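Speaker notes – "House rules for working next to an arm"
Domenica Kuster, Oct 17, 2022

Slide 1. Say hi, thank Halldóra for the slot. I've got 8 minutes, so questions at the end please!

Slide 2. Why we wrote rules at all. We had 60 of them once, spread over three binders, and I couldn't have told you half (ask for a show of hands – who has read theirs all the way through?). Now it's one page.
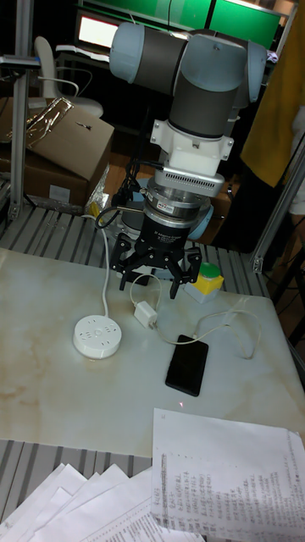
Movamton Handling Group – Bench Safety and Methods

Slide 3. Leave this one up for a bit. Cables are my pet topic. A phone on its charging cable is floppy, it loops wherever it likes, and the fingers come down right over it. Our rule: look at every cord on the table before you press anything, the power strip's too.

Then the button. Green top, yellow box, standing on the table with the work. Rule two is you know where your buttons are and what each one does. Say it out loud if you're new, I still do.

Slide 4. Paper. I go back and forth on this! I like instructions at the bench, but loose sheets creep. Mention the Trometti folks clip theirs. Pause here, Halldóra wants to add something on sign-off.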